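Stondgate Basketball Club: progress report to the Wistov Fund, September

The under-16s have played four league games and won two, which puts us ahead of last season's total already. The less said about the away fixture at Grivex the better, though their scoreboard operator clearly enjoyed himself.

Of the grant, £1,440 has gone on court hire. We still share Sunday evenings with the badminton club, who regard our warm-up as an act of war.
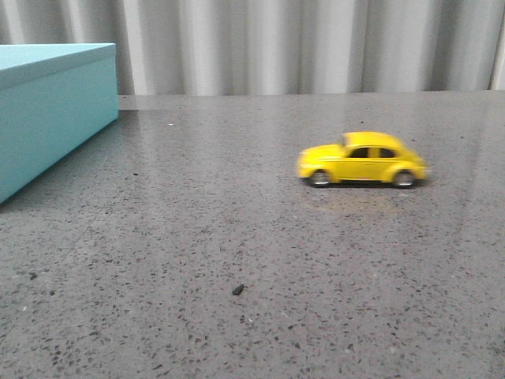 Drahomíra Beneš has taken over coaching and brought in a zone defence. Most of the players now know which zone is theirs. Attendance at training is steady at 13, up to the point where someone mentions sprints.

Still outstanding: the new kit from Jurčo, promised before the season and now promised again. We are playing in last year's vests, and last year's players were shorter. Second instalment requested as agreed, please.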